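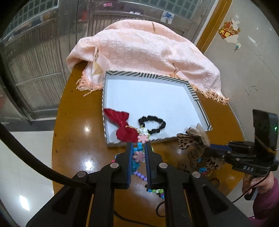

Category: Role-playing video games

Tulliva

Tulliva is a single-player role-playing video game developed by Priddale and released for personal computers in February 2019. It was written and directed by Dymphna Moynihan. The player takes the part of a ferry pilot who carries goods and passengers between the harbour towns of Holanda, a chain of islands under the rule of a merchant council.

Gameplay

Travel takes place on a sea chart divided into squares. Each square crossed uses one unit of fuel, and weather can push the ferry off its course. In port the player moves on foot, talks to townspeople, accepts cargo and repairs the hull. Fights are turn-based and most can be avoided by paying a toll or choosing another route.

Passengers have their own opinions of the pilot, scored from zero to 100. A passenger with a low score may leave at the next port and take any unfinished quest with them. The game saves only in harbour, although a later patch added a single save slot for use at sea.

Plot

The pilot inherits a damaged ferry and a debt of 2,685 crowns. While paying it off, the pilot learns that the lighthouse at Rorine has been put out on the council's orders. The player can relight it, sell what they know to a rival port or leave the islands. Each choice leads to a different final chapter.

Development

Work began as a text adventure, and the finished script contains 411 separate conversations. An early version had real-time sailing, which was dropped after testers found the longer crossings dull. The sea chart was redrawn in January, shortly before release, to make the colours of shallow and deep water easier to tell apart.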